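首页 | 楼宇管理 | 检查表 | 历次记录 | 联系我们

Lomby 楼冬季消防与用电自查表(附检查人评语)

检查日期:2022年2月15日
检查人:Saqib Sial
适用范围:Lomby 楼一至三层公共区域、茶水间、仓库

填表说明:合格写“是”,不合格写“否”,拿不准的写“待查”。上回有人在整页上画了一个大勾,勾画得很漂亮,但不算数。

一、疏散通道

1. 一层主出口畅通:是。
2. 二层东侧楼梯无堆物:否。
评语:十一月的记录里写着“纸箱已通知搬走”。通知确实到了,纸箱也确实还在,上面还多了一盆绿萝。绿萝长势良好,请 Bukhari 商贸一并领回。
3. 防火门能自行关闭:待查。
评语:二层防火门被一只灭火器顶着。从设备利用的角度讲很充分,从别的角度讲请立即撤掉。撤掉以后门能关到八成,剩下两成要靠人推,闭门器需调整。
4. 疏散指示灯常亮:三层走廊尽头一盏不亮,编号3062,已报修。

二、灭火器材

5. 压力表指针在绿区:除编号1669外均是。
评语:1669号指针在红区,检查标签上却签满了“正常”,笔迹和墨色一路到底,像是一口气签完的。已换备用瓶,旧瓶送 Clalby 消防器材店重新充装。
6. 器材前600毫米内无遮挡:否。
评语:三层消火栓前停着一台碎纸机。Emer 设计的同事说它“只是临时放一下”,可地毯上已经压出四个轮印。
7. 灭火毯在位:是。茶水间那条叠得很整齐,包装没拆,请继续保持不拆。

三、用电

8. 插线板无串接:否。
评语:二层靠窗工位,插线板接插线板,再接插线板,末端是一个手机充电器。当场拆除两级,当事人表示惋惜。
9. 无私用取暖器:否。
评语:检查前一天发过通知,所以今天大家桌下都很干净,只有一件羽绒服盖着一个还温着的方盒子。不点名,晚上请带回家。
10. 配电箱门关闭、标识清楚:箱门关闭;标识有一条写着“不知道”。请电工弄清楚以后换一条。
11. 茶水间微波炉通风口无遮盖:否。上面铺了一块钩花布,已取下叠好,放在冰箱旁的抽屉里。

四、工作台与仓库

12. 台面无明火、无裸露热源:是。
13. 设备线缆外皮完好,接头无松动:抽查范围内是。
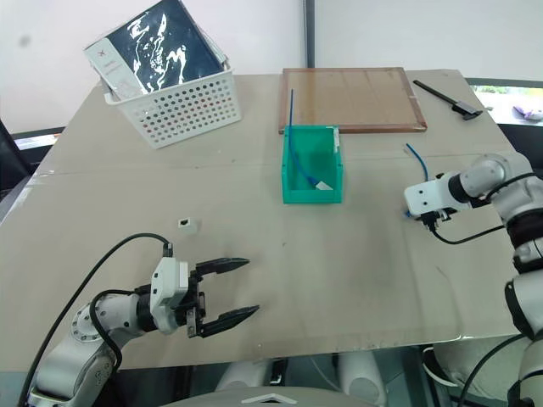 14. 仓库货物距顶灯不少于500毫米:否。
评语:最高那一摞离灯管只有一拳。我的拳头不算大。请降两层。
15. 易燃清洁剂单独存放:是。柜门钥匙挂在柜门上,“单独”勉强成立,“上锁”就谈不上了。
16. 下班后总闸有人确认:待查。
评语:排班表有,签名栏也有,签名栏最近一周只有一个“同上”,而它上面那一格是空的。

五、整改要求

纸箱、碎纸机、顶门的灭火器,今天下班前挪走。闭门器、指示灯和配电箱标识由物业报修,完工后把维修单贴在本表背面,别贴在正面,上次正面那张把第5项整个盖住了。插线板不够用的,写申请,注明几个人用、接什么设备,“备用”两个字不批。

仓库堆高由 Bukhari 商贸自己降,降完拍照发我。复查时间不另行通知,原因见第9项。

三层有人问绿萝能不能放在楼梯转角,理由是“看着舒服”。不能。

检查人签名:Saqib Sial
物业签收:
租户签收:Emer 设计(已签) Bukhari 商贸(说明天签)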